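Voltei a escrever cartas

09/03/2023

Pois é, em pleno ano em que toda a gente manda áudios de quatro minutos, eu dei por mim na papelaria a escolher envelopes. A culpa é da Glenys Sutcliffe, que conheci numa viagem há uma data de anos e que em janeiro me mandou uma carta de seis páginas – seis! – escritas dos dois lados, com notas na margem e tudo. Fiquei tão contente que a li na escada do prédio, ainda de casaco.

O problema foi responder. Sentei-me com uma caneta e ao fim de meia página doía-me a mão (que vergonha). A minha letra, que já foi bonitinha, parece agora uma receita de médico. Risquei, recomecei, risquei outra vez. Depois percebi que a Glenys também risca, e que as partes riscadas são quase as minhas preferidas, porque se lê por baixo o que ela ia dizer sobre o cunhado.

Comprei um bloco da Primel, sem linhas, 38 folhas, e não me perguntem porquê 38. O papel é grosso e a tinta não passa para o outro lado. Experimentei também o da Clirkow, mais barato, mas aí a caneta arranha e eu irrito-me facilmente. Para já fico com o primeiro, embora as linhas me subam todas para a direita como se fossem apanhar o autocarro.

O que mais me custa é a espera. A minha primeira carta demorou tanto a chegar que, quando a Glenys a leu, já a história da infiltração estava resolvida e eu já me tinha zangado e feito as pazes com o canalizador. Mas até gosto disso! Ela responde a uma pessoa que eu era há três semanas, e eu respondo-lhe com as novidades todas fora de ordem.

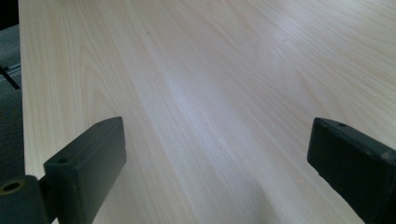
Entretanto convenci o Lachlan Stubbs a entrar na brincadeira. Mandou-me um postal com cinco palavras, duas delas o meu nome. É um começo, vá. A Merle Hapeta prometeu escrever quando acabar as mudanças, e eu já lhe pus um envelope com a morada na mala, para não haver desculpas.

Esta semana ainda quero ir aos correios comprar selos dos bonitos, se ainda houver os dos pássaros. E tenho de responder à página cinco da Glenys, onde ela me pede a receita do bolo de laranja da minha avó, que eu nunca escrevi em lado nenhum.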